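# Patched road surface in front of the houses — worth reporting again?

**Forum: Gerwood Residents > Streets and pavements**

---

**kerbside_59**
Sep 30, 2019

Good evening to all. I moved to the Leka side of Gerwood in spring and I would like to ask the opinion of people who have lived here longer. Please excuse my English, I learned it as an adult and I write slowly.

My question is about the road surface in our street. There are several old repairs in it, and I think they are not good any more. One has a long crack on its border, and the part inside is rough and chipped. My daughter goes to school on a scooter with small wheels and she fell once at such a place. It was only a knee, but after this I started to look at the ground everywhere.

I sent a report to the street office and I received the number 526 and a short answer: "Inspected, no action at present." Is this a final answer? Or can I write again and say they should please look at the edges?

---

**plumtree**

Welcome to the forum. It's not final. "No action at present" means the inspector came, did not see a hole deep enough for their rule, and closed it. You can open a new report whenever you like, but quote the old number or they treat it as a duplicate and bin it.

What did you write in the first one?

---

**kerbside_59**

I wrote: "The road is bad in front of the houses, please repair." I see now that this is perhaps too short.

---

**plumtree**

Yes, a bit short :) Say which house number it is next to, which side of the road, and what is wrong with it. Cracked, sunk, loose stones, water standing. They like those words.

---

**oldgatepost**

I will be the unpopular one. Every road in Gerwood has patches. Ours in Bustmont is more patch than road and we drive on it every day. If the office comes for each crack there will be no money left for the real holes near the shops. A child on a scooter can use the pavement, that is what it is for.

---

**kerbside_59**

I understand your point about the money. But she must cross the road somewhere, and the pavement is narrow in parts, with a kerb on the side. I don't ask for a new road. I ask only that the broken repairs are made correctly.

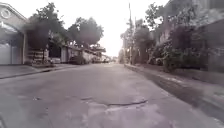
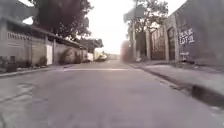
*Our street, seen from low down. In the first, look at the long crack and the rough patch near the bottom; in the second, the patched part is on the lower left.*

---

**mirabelle_k**

The first one is the one I would report. When a crack goes along the top edge of a patch like that, the repair and the old asphalt may be coming apart, and then the frost gets in. You should do it before November if you can. After that they only do emergency filling until spring, and the cold filling they use is terrible stuff.

---

**oldgatepost**

It looks like a normal street to me. Worn, yes. I have seen much worse. The second one is mostly smooth.

---

**mirabelle_k**

Mostly smooth in the middle, I agree with you. The lower left is the part with the seams. That is two different problems and I would send two reports, because one inspector looks at one spot. If you put both in one letter, he goes to the easier one and writes "done".

---

**plumtree**

Disagree with the two reports! I did this for our corner last year and the office joined them together and answered neither. One report, two numbered points, one picture for each point. Mine was fixed in 3 weeks.

---

**mirabelle_k**

Then you had luck, or a different inspector. I waited the whole winter.

---

**tarmac_and_tea**

I worked some years for a paving contractor (not here, and I'm retired now), so maybe this is useful.

A patch fails first at its edge. Very often the old surface was not cut in a straight line before the filling, or the joint was not sealed. You can't tell from a photograph which of these it was. What you can do is go there yourself with a tape measure and a stick:

- Put the stick flat across the patch and measure the deepest gap under it.
- Push the edge with your shoe. If small stones come away, write this down.
- Go again after rain and see if water stays.

With measurements your report is difficult to refuse. Without them it is one opinion against another. And look before you measure, people drive faster than they think on a straight road.

@oldgatepost you are right that the money is limited. But sealing a crack costs very little. Cutting out the whole patch two years later costs a lot more, so waiting is not cheaper for anyone.

---

**oldgatepost**

On sealing I can agree. It is the people who want everything new that I am against. The pavement in my street was replaced completely on one side and it was perfectly good before.

---

**kerbside_59**

Thank you, this is very helpful, especially the list. I will borrow a long ruler from my neighbour and do it at the weekend in the morning, when there are few cars.

One more question. Somebody told me that the road in the Leka part was made by the company Atero and that they must give a guarantee for the repairs. Is it true?

---

**plumtree**

Atero did the kerbs, as far as I know. I'm not sure they did the patches. The water people also dig and fill, and they use their own men for it. Ask the office who did the last repair at your address, they have to tell you.

---

**tarmac_and_tea**

If there was a guarantee it is probably finished for the older patches. Still worth asking. Put it as a separate sentence at the end of the report, so that it does not delay the rest.

---

**mirabelle_k**

And ask the neighbours to sign! Our letter with 59 names was answered faster than any of my reports before it.

---

**kerbside_59**

There are not so many people in our street, but I can ask in the houses near the rough part. My draft is now like this:

> Regarding report 526. I kindly ask for a second inspection. Point 1: long crack along the edge of an old patch, surface inside is rough and chipped. Point 2: cracked and patched asphalt with irregular seams and lighter repaired areas. Measurements will be attached. Please inform me also who made the last repair.

Is "I kindly ask" correct, or is it too old-fashioned?

---

**plumtree**

It's fine, leave it in. Add the house numbers for both points, you forgot them again.

---

**kerbside_59**

Oh yes — I will add them now. The form allows only 200 words, but I think it is enough. I will write here when they answer.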